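OPEN DAY

1. Sign-in

The bus from Girberg let me off at the gate at ten. I had the letter in my coat and a sandwich in the other pocket. A girl at a folding table found my line on her list and gave me a sticker that said VISITOR 49.

"Did you work here?" she asked.

"In the paper room," I said. "Before you were born."

She wrote that down, though I don't think there was a place for it on the form.

Jimuswood used to make dollhouses, jewelry boxes and the little theaters that stores put in their windows at Christmas. I hung paper inside them for 13 years. You learned to work with your elbows tucked in. The boxes were small and your hands were big, and a crease in a corner meant you peeled the whole panel and started over. I left in March, the year they sold the north building, and I had not been through the gate since.

2. The tour

They took us around in groups of five. Our guide had a headset and walked backward. He showed us the saws, the dust pipes and a vending machine that sold gloves. A man in my group wanted to know how much everything cost. The guide said he would have to ask.

The paper room was still the paper room. They had painted the floor and taken out the long sink, but the window with the bad latch was there, and it still had a bad latch. I tried it when the guide was looking the other way.

My bench was gone. A robot arm stood where it had been. The company that built it was Arai, and two of their people sat at a desk with a monitor turned so that visitors could see. The arm had a small camera down by the grip, so the monitor showed what the arm would see, if it sees.

The older of the two said they would do some work in the corner of an enclosure. She said it was order 2446, and that the pattern was called Cescombe. I had not heard that name in a long time. I used to cut Cescombe. It was a hard one, because the moths sat where you wanted your seams.

I moved up to the rope.

The arm went in low with the blade held in its purple wrapping. On the monitor the flowers got big. I had never looked at them from down there. I had always been above the box, looking in, with the lamp over my shoulder, and now I was under the peony looking up at it.
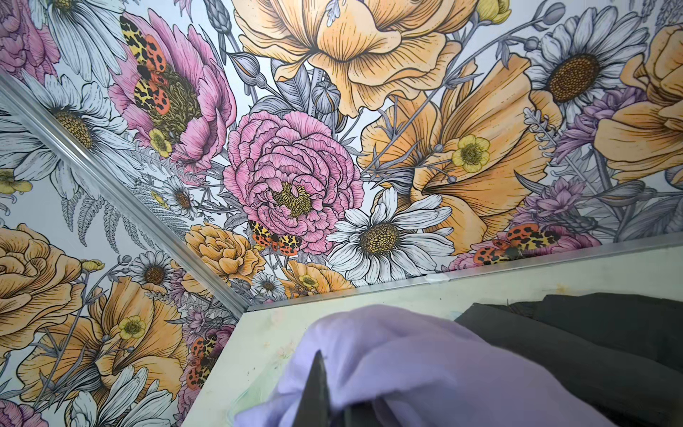
3. Questions

The guide asked if anyone had questions. The man from my group asked how much the arm cost. One of the children asked if it had a name, and the younger Arai person said no, they just called it the arm.

I asked what it did about the moths.

"How do you mean?" the older one said.

"When a seam lands on one. Do you shift the paper or do you cut the wing?"

She looked at the monitor. The moth on the right ran under the metal trim and you could see only part of it.

"We cut where the drawing says," she said.

"Who does the drawing?"

"The customer."

I told her we used to shift the paper half an inch and hide the difference behind the trim, and no customer ever wrote in. She asked how we knew which way to shift it. I said you went toward the daisies, because a daisy can lose a petal. She took a pen out of her hair and wrote it on the back of a parts list.

"Toward the daisies," she said.

"On that pattern. On the ivy one you go down."

The guide said we had to keep moving. The next group was already at the door.

4. Lunch

There was soup in the old shipping office, and I ate my sandwich with it. The woman from Arai came in with a tray and sat across from me. She asked how you held the paper with one hand and the blade with the other and kept the corner square. I had no box to show her on, so I used the napkin holder. I lined it with a napkin. The first one tore. The second one went in all right.

She asked me to do it again, slower, and put her phone down on the table to film my hands.

I did it four more times. Then I had to go, as the bus back to Girberg only runs on the hour. She asked if she could keep the napkin holder. I told her it belonged to the soup people and she would have to ask them.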